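Hello Catinca, and happy Fri 31 May to everyone at the Draston fund!

I have been meaning to write all week, but the card room at Restgate has been so busy that I kept putting it off (sorry!). The spring classes are finished, and we ended up with 11 regulars, most of whom had never held a bone folder before. They made gift boxes first, then pop-up cards, and the last evening went on far too long because we all wanted one more go with the new embossing folders. The grant has paid for the big die cutter and 500 sheets of heavy cardstock, and we still have a little left for ribbon and ink. Envelopes cost more than I planned, so I bought those in plain white.

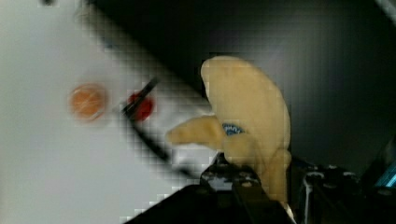

Next up is the August sale, where we hope to have treat bags and thank-you cards on the table, and I will send you the takings as soon as they are counted.

Warmly,
Chathurika Bepari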